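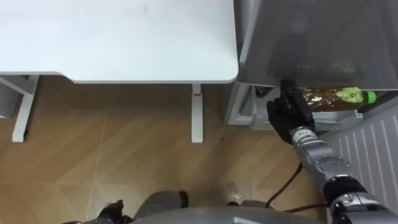
4. Leveling and Height Adjustment

Read section 3 before starting. The top must be fastened to both legs and all frame screws must be hand-tight. Do not tighten them fully until step 9.

Tools needed: 5 mm hex key (supplied), 13 mm open-end wrench (not supplied), spirit level at least 500 mm long.

CAUTION: Two people are needed to lift or turn the desk. Do not drag it on its feet. Side loads can bend the leveling studs.

4.1 Leveling the desk

1. Move the desk to its final position. Leave a gap of 33 mm between the rear edge of the top and the wall for cables.

2. Clear the top completely and wipe off any dust or packing residue. Grit under the level will give a false reading.

3. Turn all leveling feet clockwise until they stop. This is the zero position.

4. Place the level along the front edge of the top and note which end is low.

5. Loosen the lock nut on the foot at the low end. Turn the foot counterclockwise until the bubble is centered.

6. Turn the level 90 degrees and repeat for the front-to-back direction.

7. Check the first direction again. Small corrections on one axis usually disturb the other, and two or three passes are normal.

8. Press down on each corner in turn. If the desk rocks, lower the foot nearest the raised corner until it just touches the floor.

9. Tighten the frame screws with the hex key, working from the center of the frame outward. Then tighten the lock nuts.

CAUTION: Do not extend any foot more than 21 mm. If the floor slopes more than this allows, fit the Utelex shim set under the low foot.

NOTE: On carpet, let the desk stand overnight and repeat steps 4 to 8. Thick carpet compresses under load.

4.2 Changing the working height

The height is set by a locking pin in each leg column. Both columns must be set to the same hole.

1. Remove everything from the top, including monitor arms and clamp-on lamps.

2. With one person supporting the top at each end, pull the pin on the left column and raise or lower that end by one hole only.

3. Release the pin and check that it has snapped in fully. A pin that stands proud of the column is not locked.

4. Repeat on the right column.

5. Continue one hole at a time – never more – until the required height is reached.

6. Repeat 4.1, steps 4 to 9.

WARNING: Keep fingers clear of the column openings. The top can drop suddenly when a pin is pulled.

4.3 Choosing a height

Sit with both feet flat on the floor and let the upper arms hang. The top should be level with the elbows or slightly below. If the chair has to be raised to reach this position, use a footrest.

4.4 Replacement parts

Leveling feet and lock nuts are sold as kit 2083. Kits for the older Jesar frame have a different thread and will not fit – forcing them will strip the insert.

Continue with section 5, Cable Tray.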